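Hassanpour on the hand that wouldnt let go

Hamidreza Hassanpour has told this story enough times now that he starts in the middle. "So it's got the card, I've still got the card, and it's not stopping."

A paper card, nothing heavier. The hand on Visar is meant to close until it feels something, ease off, wait for the person to let go, then carry the thing to a sorting box. It had done that for weeks. On the day he's talking about it closed, kept closing, and then the arm began its move to the box with his thumb still in the way.

He wasn't badly hurt. Bruised nail, sore joint, a bit of swearing. "People hear robot and injury and want blood. There wasn't any. But I couldn't get my thumb out, and that's a bad feeling. You start doing sums in your head about how strong it is."

How long? He thought ten seconds. The log said less than two.

The log is where it gets interesting. Grip force was capped at 30 in the settings, in whatever units Buschmann use for their hand controller (he calls them "clicks" and so does everybody at Undley). The log had the command going out at 300. Extra zero, typed into a config file back in November by someone tuning a different grip for stiffer objects, then copied across with the rest of the file when the software was updated.

"It sat there for months. The bad value only got used if the first grab missed and it tried again. And it almost never missed, the way we were feeding it. Then I held the card a bit low."

Wasn't there a limit further down? There was. The controller clips anything over 200. So the hand never got to 300, it got to 200, and that was plenty. The clip is there to protect the motors. It doesn't know about thumbs.

What about the stop? The operator hit it, quickly, and he is firm on that. The arm stopped. The fingers stayed shut. On Visar a stop froze the hand in whatever shape it was in, a choice made early on so it wouldn't drop things.

"Which is a fair enough choice if it's holding a glass jar. If it's holding me, I'd like to be dropped."

They got him out by cutting power to the hand and peeling the fingers back one at a time.

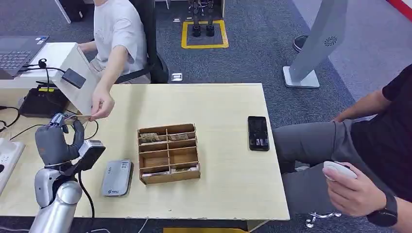
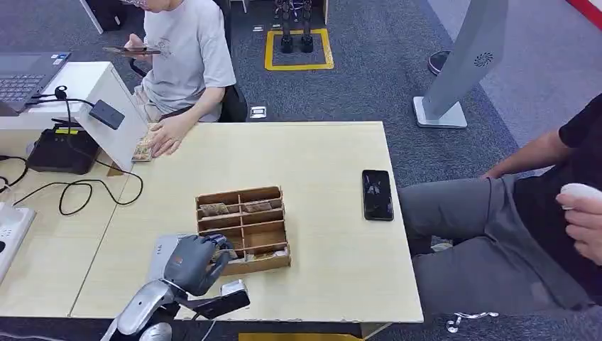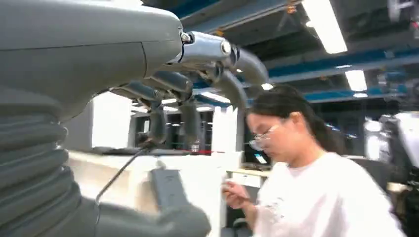 Card sorting work with the grey hand.

The fix took an afternoon, the arguing took longer. Two camps. One wanted the fingers to open on every stop, full stop. The other pointed out that a hand springing open has its own problems, things fly out, fingers hit whatever is beside them. Hassanpour was in the first camp and lost, sort of. What they have now is a stop that goes limp: no drive to the fingers, so you can pull free with your other hand. He tested it himself. Repeatedly, he says, and not with much enthusiasm the first time.

The force value is now checked on start up against a fixed ceiling, and the retry grip reads the same number as the first one. No separate setting to forget. There's also a written rule that you hold the card by its far end, which he rates as the weakest of the lot.

"A rule like that works untill you're tired. We'd done 79 handovers that day. I was tired."

He did send the log to Evotetti, who supply the arm and had nothing to do with the fault. They wrote back asking for the stop timings, and he thinks that was the most useful email of the whole business. Turned out the arm's stop and the hand's stop were on seperate lines and nobody had ever measured them together. They're measured together now.

Does he still do handovers? Yes. Same side of the table mostly. He says he watches the fingers more than he used to, and that new people get shown the log before they get shown the robot, the whole thing, with the 300 in it.

I asked who typed the extra zero. He knows. He wasn't going to say, and he got a bit short with me for asking.

"Anyone could of typed it. I want to know why the file took it."

Then his phone went and he had to get back, something about a wrist cable.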